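Carkside is coming back for season 2, and the first two episodes air together in February at 9 p.m. The network put up a short teaser with no new footage except Elvia Tapia walking down the pier – and she has cut her hair.

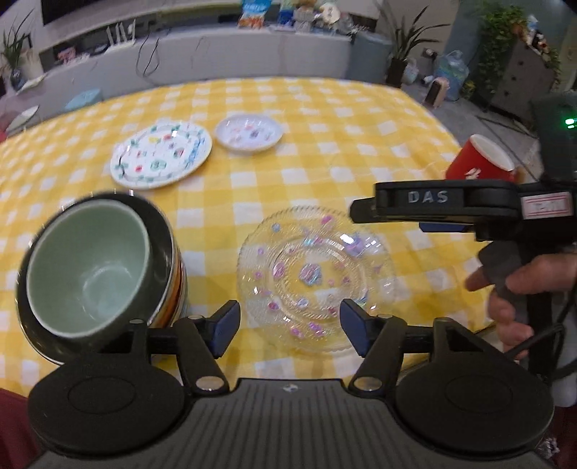 So is Ludger Fröhlich still in it? His name is on the cast list for the premiere, though he isn't in the teaser.

I didn't love the last finale, but I'll watch. Beatrice Mwakyusa wrote the opener, and she wrote the ferry episode, my favorite so far.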